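Lodging and Small Resort Operations
Unit 6 handout: Reading a mountain town before you buy, build or manage in it
Instructor: Adebayo Ogundipe

Welcome back! Last unit was all spreadsheets, so I've been looking forward to this one. Today we get to talk about places. Bring the Borgate packet with you, and have the map page open, the one with the two parking areas marked.

6.1 Why the season calendar comes first

A ski town has at least four calendars running at once: snow, school vacations, summer trails and events, and the dead weeks in between (locals call these mud season, and they mean it). Before you look at a single property, draw all four on one sheet. I love this exercise because the surprises jump right out. In the Borgate case, the mountain bike weekends fill more beds than early December does, and the first owner had the place closed for half of them.

Terms to know:
Shoulder season: the weeks on either side of a peak, when rates drop and staff hours get cut.
Bed base: all the beds for rent in town, hotels and private rentals together.
Drive market: guests who come by car, usually for two nights, usually deciding late.
Length of stay: nights per booking. Watch this one closely in March.

6.2 The Borgate numbers

Borgate has a bed base of 1,000. The lodge we're studying, the Grullero, has 40 rooms and a small ground floor restaurant that seats hotel guests and walk-ins. Midwinter rate is $112 on a weeknight. Parking is shared with the shop next door, which matters a great deal more than the brochure lets on.

Work out for yourselves what one full weeknight brings in from rooms alone. Then take out linens, breakfast and the front desk, and see what's left. Most groups guess low on linens. Every two-night stay means a full change of sheets and towels, and drive market guests are nearly all two-night stays, so a busy lodge can be a very hard-working laundry with a nice view!

6.3 Walking the town

Numbers get you halfway. The rest comes from walking around, and this is the part of the job I'd do for free. When you visit a town for a property, go skiing or riding for a day too. You learn where people park, when the lift line builds, where they eat afterward and how long they wait. Chat with the person at the rental counter. Buy something small at the hardware store and ask who's busy.

Do one loop at 7 a.m. and the same loop at 9 p.m. Write down which lights are on. In Borgate the evening loop is short: Main Street, the bridge, the brewery, back by the river path.
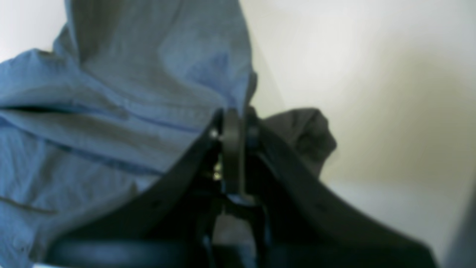
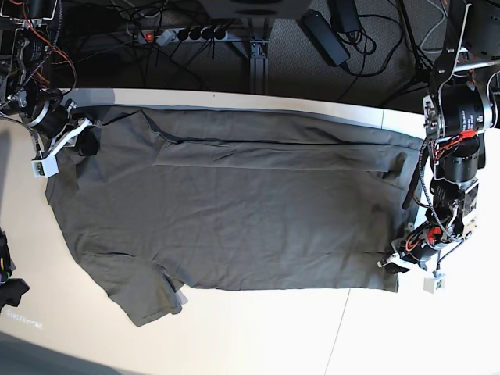 Blue fabric up close, and a dark t-shirt on a white tabletop.

6.4 Snow risk and what to do about it

Bad snow years come. You can't manage the weather, but you can manage how much of your year hangs on it. We'll compare two approaches.

Netgate Cabins leans on summer. Cabins are booked by the week from June on, families mostly, and the winter is treated as a bonus. Lower peaks, steadier payroll, and the same housekeepers come back each year.

Dmytriv House goes all in on winter and sells multi-night ski packages early, with a deposit. Great cash flow in the fall. In a thin snow year the phone rings all day with people asking to move their dates, and the policy on the back of the confirmation suddenly gets read very carefully.

Both can work. Look at the debt on each place before you decide which one you'd want to own. I changed my own mind on this after a second look at the Dmytriv loan page.

6.5 For next time

Read the chapter on seasonal staffing, especially the part about housing. Then write up to 830 words on this: if you were running the Grullero, which shoulder weeks would you close, and which would you fight for? Use your four-calendar sheet and attach it. Hand-drawn is fine, mine always are.

Groups presenting on employee housing, please send me your town choice before class so we don't get three versions of the same place.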